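## 4. How viewers receive reports of a return

### 4.1 Material

The present section deals with the period in which viewers of the science-fiction serial *Fendell* first met reports that its original lead would return to the part. The material consists of 17 discussion threads on the public message board Cositz, holding about 3000 posts in all, and the written answers of 80 regular viewers to a short set of open questions. The threads were saved in June, before the broadcaster had made any statement. Posts that had been removed by their authors were left out, as were those that only repeated a link.

The reports themselves came from one source, an unsigned column on the entertainment site Dobre. The column claimed that the last series would be set aside and its closing episodes told again in another form. It gave no names and no date for filming. Its wording was cautious in the body of the text and much less so in the headline, and most of the early posts on Cositz quoted the headline alone.

### 4.2 Belief and interest

Earlier writing on fan rumour has tended to treat belief as the main question: either viewers accept a report or they reject it. The threads do not divide in this way. Many of the longest exchanges were begun by people who stated plainly that they did not trust the column, and who then went on to discuss at length what a new ending should contain. Doubt about the source did little to shorten the talk. In several threads the doubt was voiced once, near the top, and was then left alone.

The written answers point the same way. Asked whether they thought the report was true, respondents often replied to a different question, namely whether they would welcome it. The two were so closely joined in some answers that the coders could not part them, and these answers were placed in a separate group.

**Figure 2.** White table with microwave oven, clear glass and striped straw.
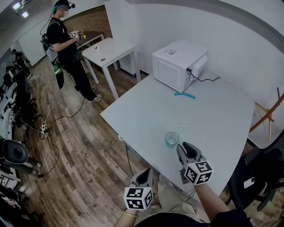
One respondent wrote that she had stopped caring whether the column was right, as the discussion had already given her a better last episode than the one she had watched. She added that she would probably be let down by a real remake, and that she would watch it on the first evening all the same.

Answers of this kind were common among those who had followed *Fendell* from its first series. Newer viewers, most of whom had come to the serial through the streaming service Clivon, were more likely to ask practical questions: whether the older actor could carry a full series, whether the earlier episodes would remain available, and which version would be treated as the official one. The last of these caused more open disagreement than any other subject in the threads.

### 4.3 The question of the official version

Two positions can be traced. The first holds that a broadcast episode cannot be undone, and that any later version must stand beside it as a separate story. Those who took this view often said that they disliked the original ending but had made their peace with it. The second holds that a serial belongs to its main character, so that an ending in which the character acts against his nature may fairly be replaced. Supporters of the second position made frequent use of scenes from the early series, which they quoted at length and with few errors.

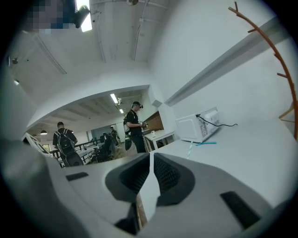
Between these positions lay a smaller body of posts that looked to the lead actor to settle the matter. If he agreed to return, the argument ran, his agreement would itself show that the first ending had been a mistake. The reasoning is weak, for actors accept parts on many grounds, pay among them. It was seldom challenged on those terms, however. Objections turned on his age, or on the effect his return would have on the younger cast – a point raised with some heat by viewers who had come to prefer the later characters.

The tone of the threads changed once Dobre altered its headline. The new wording spoke of "early talks" in place of a "planned return". Posting fell away in the general threads but held steady in those given over to the official version. This suggests that the disagreement had by then become independent of the report from which it arose, though the material does not allow the point to be tested directly.

A further difficulty concerns the habits of the board. Cositz places the most recently answered thread at the top of its list, so that a short reply of any kind can bring an old quarrel back into view. Some of the steadiness noted above may be owed to this arrangement. The threads were therefore read again in order of their opening posts, and the coding of eight passages was changed as a result, in each case from "renewed dispute" to "isolated reply".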